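Come and drive our robots (and tell us which hands you like best)

Londside test space, July 2022

Hi! I run the hand and gripper trials at Trulberg, and I'm looking for people to come in and do laundry with us. I'm quite serious. We've got a little laundry set up at Londside, a few different arms and hands to swap between, and a list of everyday jobs that we need ordinary people to have a go at by remote control. You'd be the one in the driver's seat. The robot does the bending.

We've spent ages with our own staff at the controls and we've all got far too good at it, in our own odd ways. I know exactly how to sneak up on a sock. What I don't know is how someone feels who has never touched the gear before, and whether they'd pick the same hand I would.
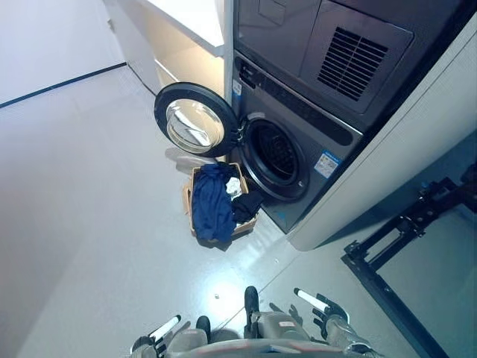

Looking down on the laundry job from the robot's head, washer door open and basket in front.

What you'd be doing

You'll sit at a desk with a screen and a pair of hand controllers, and you'll see pretty much what the robot sees. The job is to get clothes between the basket and the washer. Dark things against a dark drum are harder than you'd think, so part of the trial is simply whether you can tell what you're grabbing (we're comparing a couple of camera positions too, and I have strong feelings about one of them that I'm going to keep to myself until you've tried it).

You'll do the same job with 4 setups. One is a plain gripper on both sides. Another has a jointed hand with fingers on the left and something quite different on the right. The controllers change as well: the Sukari ones are light and a bit twitchy, and the Uçar ones are heavier and slower, and people in the office are split right down the middle. You'll get a break between setups while we change things over, and there's tea, decent coffee and usually a tray of something sweet.

After each go I'll ask you a few questions. How tired is your wrist? Did you ever lose track of which arm was which? Would you want to do a whole load that way? There's a short form too, but I get far more out of the chat, so please be as blunt as you like. If you drop every single shirt, that's useful to me! Nothing you do will be marked as a pass or a fail.
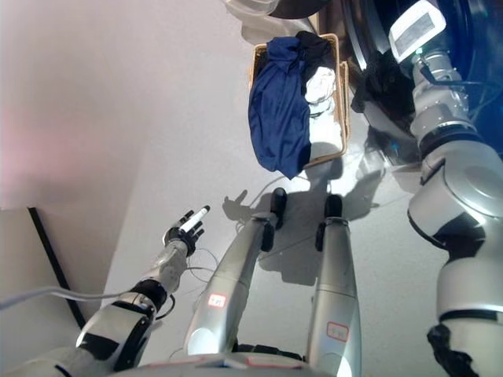

Who I'm after

Pretty much anyone 18 or over. You don't need to know a thing about robots, and I'd love to hear from people who don't play video games, because gamers always answer these ads first and I end up with a very lopsided group. Left-handers, please do write in, we never have enough of you. Same goes for anyone with stiff fingers or a weaker grip, as we'd really like to know which controller is kinder on the hands.

You'll need to be able to see a screen well enough to read a recipe off it (glasses are fine) and sit for short stretches. If moving pictures on a screen make you queasy, let me know first and we'll talk it over. The view does swing around a bit when the robot turns its head. You can stop at any point and you'll still be paid.

If you've worked for Trulberg, or had a turn on the robot at one of our open days, I can't take you for this round, sorry. I'm keeping a separate list for a follow-up in December and I'm happy to put you on that.

Time and pay

It's 5 hours all up, including the breaks and a proper lunch, which we supply. You'll get $210 for the day, paid by bank transfer. I'm hoping to get 60 people through, so there are lots of spots, and we can usually work around school pickup or a late start.

Londside is on the ground floor with step-free access, and there's free parking at the back off the laneway. The buzzer is stiff, so give it a good hard push.

What we keep

We record the robot's camera views, the arm movements and the sound in the room while you're driving. There's no camera on you. Your name is kept apart from the recordings, and you can ask us to delete your session within the first month if you change your mind. I'll send the full consent sheet before you come in so you can read it at home with your feet up.

How to put your hand up

Fill in the contact form on the Trulberg site and choose "Hand trials" from the menu. Tell me which hand you write with, whether mornings or afternoons suit you better, any food allergies, and whether you've ever used a game controller (a no is great, as I said!). I answer everything myself, so give me a few days. If you've got a mate or a parent who'd like to come along too, get them to fill in their own form and mention you in it, and I'll try to book you in on the same day.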